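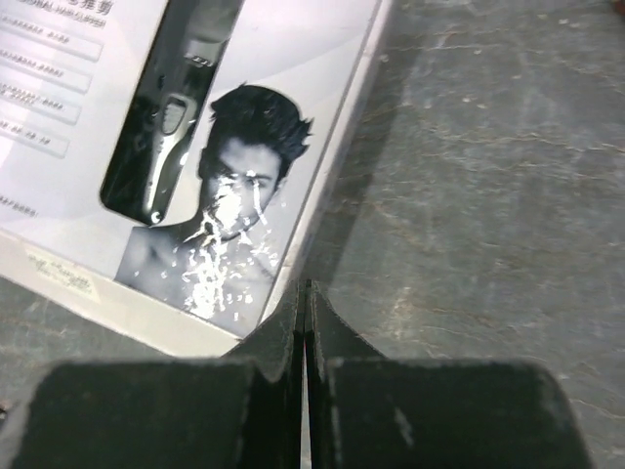

Drestell project meeting, minutes
9/23/25
Present: Tumelo Nkuna (chair), Sundaram, Limberg, two students from the bench team
Apologies: none

1. Minutes of the last meeting
Accepted with one fix. The glare filter was tested on the Brinus set only, and the minutes had said both sets.

2. Results on shiny packaging
Sundaram went through the grasp trials on boxed retail goods. The baseline planner uses the wrist view alone. The revised method ignores bright streaks when it looks for box edges and takes the grasp angle from the longest straight edge it can find.
Baseline: 105 good grasps out of 143. Revised: 122 out of 143. Same boxes, same starting poses.
Most of the gain came from boxes with glossy printed fronts. The hair clipper box was discussed at length. It has a photo of a man on the front with white glare running down over his face, and the baseline kept treating glare of that kind as an edge. The long edge of the box against the dark tabletop is clean and the revised method picks it up.
Limberg asked if the shadow next to the box was helping. Sundaram thinks it may be — it makes the edge stronger on that side. Not tested yet.

3. Failures
13 of the remaining failures under the revised method were slips after contact. The other eight were wrong angles, mostly on boxes lying diagonally. Tumelo wants these two kinds reported separately in the paper. Agreed.
Limberg said the scratches on the tabletop gave short false edges in a few runs. Raising the minimum edge length removed them but also lost one small box. Left as is for now.

4. Finger pads
Short discussion on whether worn pads explain the slips. No one had a record of when the pads were last changed. A log will be kept from now on.

5. Next steps
Sundaram to rerun the glossy boxes with the lamp moved to the other side, shadow direction noted for each trial.
Limberg to write up the edge length setting and the small box case.
Students to start the pad log and change the pads before the rerun.
Tumelo to draft the results section. The March trials will not be included — the camera mount was different then.

6. Other business
Bench time is shared with the Brinus group until the rerun is finished. Bookings go on the sheet by the door.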